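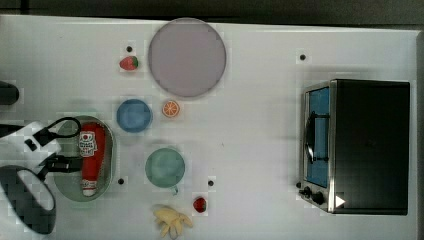

Play Food and Table Sets in the Lending Collection
Speaker notes, Gurevau Toy Library Service

Slide 1. Opening

Good morning, and thank you for attending. The Service lends toys to nurseries, family centers and waiting rooms. This talk concerns one part of the collection: the play food and the dishes that go out with it. It covers how sets are made up, how they are checked on return, and what borrowers may expect from the new shelf list.

(Wait for the doors to close. Handouts are on the side table.)

Slide 2. The collection at present

The Service holds 899 pieces of play food and tableware. In the year to March, 203 sets were lent. Most borrowers keep a set for a full term and ask for the same one again. Requests for fruit are steady through the year. Requests for ovens and other kitchen pieces rise before the winter holidays.

Slide 3. What makes a set

A set must let a child lay a table, cook something and serve it. Staff therefore choose across kinds: a plate, a bowl, a cup, a tray, some fruit, something for the sauce, and a small oven where one is free. Colors do not need to match. Teachers have told us that a blue bowl beside a green cup is easier to talk about than a row of dishes in one color, and the Mok sets have been mixed on that advice.

Size also matters. One plate should be clearly larger than the other dishes, so that children can decide what belongs on it. Strawberries and orange slices are small enough for a child to move several from dish to dish. A bunch of bananas takes up more room and tends to become the subject of the game.

(If asked about age guidance: refer to the label on each box. Do not give advice from memory.)

Slide 4. Fabric pieces
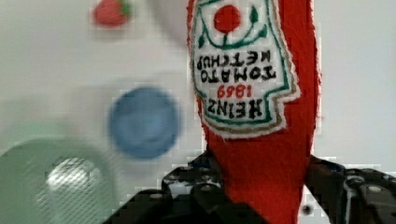

Plovcombe, December 7, 2021

Note for this session: the Plovcombe branch has asked for more detail on soft toys. Allow extra time for this slide.

Fabric pieces are popular with the youngest groups and need the closest inspection. The plush ketchup bottle is a good case. Its keystone label is embroidered, with a tomato, the words "TOMATO KETCHUP," the year 1869 and the name "HEINZ" in large black letters. Children who do not yet read will recognize the label and name the bottle by it.

The edge of the label is ragged where it meets the red fabric. Under our rules, a worn edge is recorded on the return card. A label that lifts under a fingertip is sent to the mending shelf before the next loan. Fuzzy fabric alone is no ground for withdrawal.

Slide 5. Checking on return

Two members of staff check each set. The first lays every piece out on a white tabletop, where a strawberry is hard to miss. The second reads the list aloud. Sauce bottles are laid in the tray. Cups are turned over and looked at inside.

Last year 67 sets came back with a piece missing. The usual loss was fruit. Borrowers are asked to report losses by telephone, and no charge is made for a first report.

Slide 6. The Tresik shelf list

The new list is arranged by set name, then by piece. Please use the printed names when ordering. Copies may be taken from the desk at Gurevau or requested by mail.

(Questions. Close by the half hour, as the room is booked.)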